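Speaker notes – Tuesday session, Irkport
Talk: Asking for fewer demonstrations
Speaker: Rami Haddad
Slot: 32 minutes including questions. Start at 2 pm sharp, the next group needs the room.

Slide 1. Title
Say hello, thank the Hamville group for the invitation. Mention that the Chow code is joint work and that the list of names is on the last slide. Don't read it out.

Slide 2. The problem
We teach two-armed robots to pack small goods by showing them how. A person drives the arms, we record, and a model learns from the recordings. Each recording takes time, and many of them are near copies of one another. When we went through our older sets at Lotgate we found long runs where the item, the box and the starting place had hardly changed. The model had learned those cases early on and gained very little from seeing them again.
Pause here. Ask who in the room collects their own data.

Slide 3. What we wanted to know
Can the model tell us which demonstration to record next? Keep this slide short. People tend to ask about active learning at this point – say that there is a slide on it later and move on.

Slide 4. The method
Chow trains several small copies of the same policy on whatever data we have so far. Before each new recording we show all the copies the starting view and let each one propose a motion. If they agree, we skip that start and set up a different one. If they disagree by more than a threshold, we record it. The threshold is set once, on a held-out set, and left alone.
Point at the diagram from left to right. The grey arrow is the skip path.
Mention that the arms do not move during this check. It adds a short wait for the operator, and the operators did complain about it at first.

Slide 5. Set-up
Two collections, same task, same robot, same operators. The plain one has 360 demonstrations, recorded in the order people felt like doing them. The Chow one has 110. Both models were trained with identical settings and tested on the same list of starts, drawn up before either collection began.

Slide 6. The work station
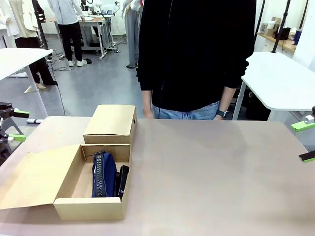

Chow decides from the start of a task, so the starting layout matters more to us than the motion that follows. What we vary is how full a box is, where it sits and whether its lid is up or down. With one box open and the other shut, as they are on this slide, the copies have to settle which one they are dealing with before anything else. The pouch standing upright in the open box is the sort of item I want to talk about, as soft fabric gives the copies plenty of room to disagree over where to grip. Let people look at the green pads on the grippers if they ask about contact, then go on.

Slide 7. Result
The model from the smaller set matched the larger one on rigid items. On soft items it did better. On closing lids it did worse, and I should say so plainly. Our reading is that the copies agreed with each other about lids and were all wrong in the same way, so the method kept skipping starts that we needed.

Slide 8. What we changed
We now record a small share of starts at random, whatever the copies say. Lid closing recovered. We have not yet tested how small that share can be.

Slide 9. Relation to earlier work
Disagreement between models is an old idea. Ours differs in when it is asked: before recording, with the objects already on the table. Skip this slide if it is past twenty past two.

Slide 10. Open points
Starting views say little about long tasks, where trouble comes late. We tried checking again halfway through and operators lost their rhythm. Suggestions welcome.
Names and thanks. Leave this one up during questions.

Likely questions
Cost of training the copies – they are small and run overnight on 2 machines.
Other robots – not tried.
Release of the data – the Chow set in February, the plain set after that.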